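Hard water, small boilers: Tuấn Quách on descaling intervals

Tuấn Quách has serviced domestic and light commercial boilers in Prekcombe for 13 years. Most of his callouts, he says, come down to scale.

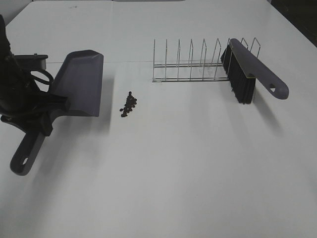
"People ask me for a date on the calendar, and I can't give them one," he says. "It depends on hardness, setpoint and draw. A house on the Jukby main and a house on the old borehole supply need different schedules."

The Jukby supply tests at 400 parts per million as calcium carbonate. At that level Quách flushes the plate heat exchanger every year and logs the pressure drop before and after. If the second reading has not come down, he replaces the plates.

He sets hot water at 120 degrees Fahrenheit or slightly above — scale forms faster as the temperature rises — and checks the inlet strainer on every visit.

On softeners he is cautious. "The resin has to be sized to the house. I see units regenerating every night and the owner wondering where the salt goes." A Jarman valve he looked at in June had been left on its factory hardness setting since installation.

His flush takes 2 hours with a circulating pump and citric acid. He does not use hydrochloric acid on stainless plates. Chlorides cause pitting, and the leak may not show until months later.

Parts for the older Jirnis models are getting scarce. Quách keeps gaskets in stock and orders the rest as needed.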